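Print this page | E-mail this page

Collision geometry and acceptance rules for simulated two-arm work

Posted by Meenakshi Tyagi, 11 February 2018

We are writing an internal rule sheet for simulated manipulation runs, covering two arms in a furnished room. The scenes are assembled from a bought-in asset set (Nestovley) and run in our own build of Plelora. The rules for the arms are settled. The rules for everything else in the room are not.

My draft says that every object within reach must have a collision mesh that matches its visual mesh, and that a run is rejected if any part of either arm penetrates any object by more than 3 mm. Harish Kushwaha, who reviews the runs, thinks the first rule is too expensive and the second too simple. Irregular objects are the sticking point. A box or a cupboard door is easy. A twisted object with points in every direction is not, and a convex hull around it puts solid volume where there is visibly none.

What do other groups write down? I am after wording that can be checked by a second person, not general advice.

E-mail this thread

Shufen Meng

Your first rule should be split by role. We class every object as handled, nearby or background, and the class is written in the scene file before the run. The clauses below are copied from our sheet with the project references removed.

1. Handled objects. Use convex decomposition, maximum 20 parts. Compare it with the visual mesh from six directions and record the largest gap. A single hull is allowed only for objects that are already convex. Thorn-like or branching shapes always need decomposition, and the reviewer must look at the collision view with the arm extended to the object.
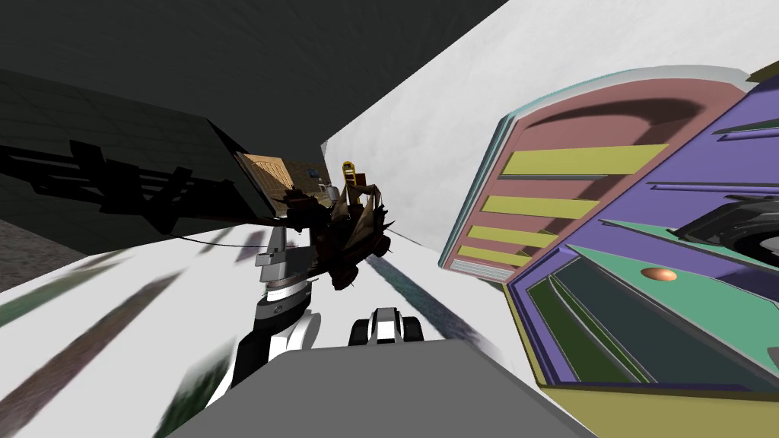 2. Nearby objects. Large appliances and cabinets may use boxes for flat panels. Knobs, handles and raised ridges get separate shapes if a gripper can reach them. Curved panels may be approximated provided the error is on the outside of the visual surface, so that the arm stops early instead of passing through.

3. Background. Walls, ceiling and floor are planes. Small items out of reach need no collision shape but must be listed as such. An unlisted item without a shape is a fault in the scene file.

4. Cables. State in the scene file whether a cable is simulated or visual only. If it is visual only, it may not be used as evidence of clearance in a review.

5. Second arm. The idle arm is checked against the same limits as the moving one, including its fingertips. We had a clause exempting it and took it out in November.

On penetration, one figure for everything will not work. Contact between finger pads and a handled object needs some overlap in most solvers. Log depth and duration for each contact pair, and set the limit per pair. Your 3 mm is reasonable for link against furniture and too loose for link against link.

Print this answer

Tõnu Vītola

Just use the visual mesh for everything. Computers are fast enough now. We have one scene with 3,000 objects and it loads fine.

Vandana Jaiswal

Loading is a different matter from stepping. Raw triangle meshes on moving objects gave us unstable contacts whatever the hardware, so I would not put the previous answer in a rule sheet.

I agree with the three classes, with one addition. Fix the reviewer's viewpoint. A steeply tilted view from the robot is useful for seeing what the robot's own cameras would see, but it is poor for judging a gap between a wrist and an object. We require one level side view and one top view for every contact that is passed by eye. Of 118 runs we went back over, most of the disputed ones had been passed from a single oblique view.

Also give the rule sheet a version number and write it into each run log. Otherwise you cannot tell later which limit a run was accepted under.

Print this page | E-mail this page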